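Small cups, short pours: a morning at the Pravdale tea room

07/04/2018

The Pravdale tea room has no sign on the street, only a sheet of paper taped inside the glass with the opening hours on it. The owner was setting up when I arrived and asked me to sit down while she finished. She prefers not to be named in print, as half her customers already think she is called Pravdale and she has stopped correcting them.

She opened the place in August, six years ago, after a long stretch working in the office of a flooring firm called Fagerlund. Tea was something she did at her desk.

"I had one little pot and a kettle I wasn't supposed to have," she says. "People would come over to ask about an invoice and stay for a cup. After a while they stopped pretending it was about the invoice."

The shop is one long room with a counter at the back and 30 seats, which she says is four too many. Most people order a pot and a slice of something and read the paper. What I had come to ask about was the small-pot table, which she runs in the mornings for anybody who wants to sit down and learn how to do it for themselves.

The idea is simple enough. You use a lot of leaf and not much water, and you pour it off quickly into very small cups. Then you do it again with the same leaves, and again, until the tea has nothing left to give. A session takes most of an hour. She charges the same for it as for two pots and a cake.

"It isn't a ceremony," she says. "I get asked that on the phone. There's no bowing and you can talk as much as you like. It's a way of making tea where you pay attention for a few seconds at a time and then you can go back to your conversation."

I asked what somebody needs to start at home. She said a small pot, a jug to pour into, a few cups and a cloth, and that the cloth is the thing people leave out.
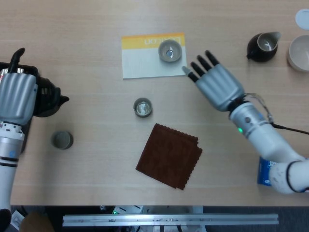 "You will drip," she says. "Everyone drips. The spout drips, the jug drips, and then you pick up a cup and there's a ring under it. If the cloth is folded by your hand you wipe and carry on. If it's over by the sink you get up, and by the time you're back the tea has stewed."

The jug matters for a different reason. If you pour straight from the pot into the cups, the first person gets weak tea and the last gets strong. Pour the lot into a jug first and everybody gets the same. She has tried selling people on doing without it, going back and forth over the cups a little at a time, and says it only works if you are steady and don't mind a mess.

None of her cups match. She used to buy them in boxed sets from a supplier called Plarnik, and as they broke she filled the gaps with whatever she liked the look of. Grey ones are her favourites for darker teas. She keeps metal ones too, which divide opinion.

"They get hot, that's the complaint. They do get hot. You hold them at the rim and wait a moment. But I can drop one on the floor and pick it up again, and I can't say that for the others."

She is less relaxed about the pot. Hers are never washed with soap, only rinsed and left upside down with the lid off, and she would rather customers asked before putting one away. Lids are the usual casualty. She once spent the best part of a winter looking for a replacement and ended up using a saucer.

The water gets less of her attention than I expected. She filters it, boils it and lets it stand for a bit if the tea is green. She owns a thermometer and couldn't find it when I asked to see it.

Leaf comes in twice a year, mostly from an importer called Clevudero. The smallest order they will send her is 600 grams of any one tea, and for the one that sells best she takes 800. She opens each packet herself and tastes it before it goes on the list.

"I've sent two back," she says. "One smelled of the van."

The room is busiest before lunch. While we talked, a couple came in and wanted to know if the small table was free, and she told them to give her ten minutes. She wiped down the wood and turned the cups the right way up. I asked what beginners most often get wrong.

"They leave water in the pot. They pour out what they want and leave the rest sitting on the leaves, the way you would with a big teapot at home. You have to empty it every time, right down to the last drops. I say it at the start and I say it again on the second pour, and somebody always leaves a bit in."

Small-pot sessions cost £6 a head and can be booked at the counter or by phone. Two people is the minimum.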